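Ticket: Gurkgate workstation, unexpected shutdowns under load
Opened by: Tomás Louro
Status: Monitoring
Site: Cardoso, drawing office

Reported problem
The machine powers off without warning during long exports from Flisska. No blue screen and no error message. It will usually start again at once, though on two occasions it needed the power lead taken out first. First noticed in February, after the office was rearranged.

Initial checks
The system log contains the usual entry for an unclean shutdown and nothing useful before it. No minidump files. Power settings were set to sleep after 22 minutes, which does not match the symptom, as the machine was in use each time. Sleep disabled anyway to remove it as a factor.

User confirmed that the desk lamp on the same extension lead stayed lit throughout. Extension lead swapped for a known good one and the machine plugged directly into the wall. Shutdown occurred again 11 minutes into an export.

Memory test left to run overnight, no errors. Disk health normal. Tindeck backup agent stopped for one afternoon, as it had been blamed for a similar fault on another machine. No change, agent restarted.

Temperature logging
Logging set to one reading every 5 seconds and written to the network share, so that the last lines would survive a power loss. Processor temperature climbed steadily through the export and was still rising at the final reading. Graphics temperature stayed flat. The log stops in the middle of the climb on both runs, which points to thermal protection or to a supply that fails when warm.

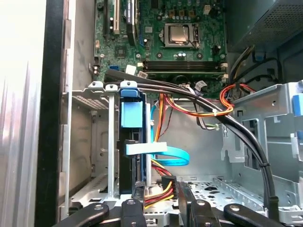 Supply voltages as reported by the board were steady up to the last line of each log. Those readings are not precise enough to rule the supply out, so it remains on the list. Fan speed was a clearer lead. The processor fan was reporting a fixed low speed regardless of temperature. In firmware setup the fan profile had been set to Silent with a manual curve, and the curve had only one point in it.

Action taken
Fan profile returned to Standard. Manual curve cleared. Firmware version left alone for now, to avoid changing two things at once.

Result
Same export run 4 times in succession. No shutdown. Fan speed now follows temperature and the reading levels off after the first few minutes. User reports the machine is louder and would like this looked at separately.

Outstanding
Find out whether the other Gurkgate machines in the drawing office have the same profile. Keep the spare power supply reserved until this ticket is closed. If the fault returns, fit the spare before doing any further software checks and attach the new temperature log here.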